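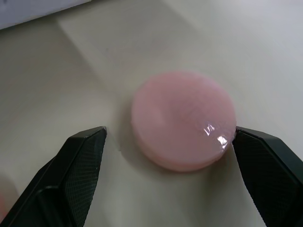 ## The Small White Cabinet

The vanity table is losing ground. In a lot of apartments the job now goes to a tabletop cabinet, bought for the price of a couple of lipsticks and set down wherever there is light.

Garimero, a housewares shop with one store in Tridham, sold 748 of them last year. It carries 19 models. The cheapest are plain boxes with a lid. The better ones have a drawer, a mirror in the lid and a side bin for things that have to stand up.

The side bin matters more than buyers expect. Tubes fall over in a drawer and roll to the back. Standing on end, with shorter bottles in front, they can be picked out by color. Translucent walls help too, as you can see how full the bin is before adding anything.

Drawers are for flat things: compacts, cotton pads, wrapped soaps, shallow dishes. Most are too low for jars with screw lids, so measure the tallest jar first. If it doesn't fit, keep it beside the cabinet and save the drawer for what does. 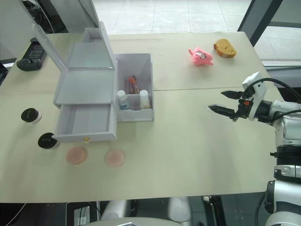

*Lid up and drawer out: a white tabletop cabinet with a side bin for bottles and tubes.*

To sort one, take everything out and put it on the table. Wipe the shelf and the drawer. Throw out anything dried up or past its date. Put back what you use every week, tall items first, and leave the drawer for last. It takes nearly 6 minutes once you have done it a few times.

White panels show powder and fingerprints. A damp cloth is enough for both. Small knobs work loose with use, and most can be tightened with a screwdriver from inside the drawer.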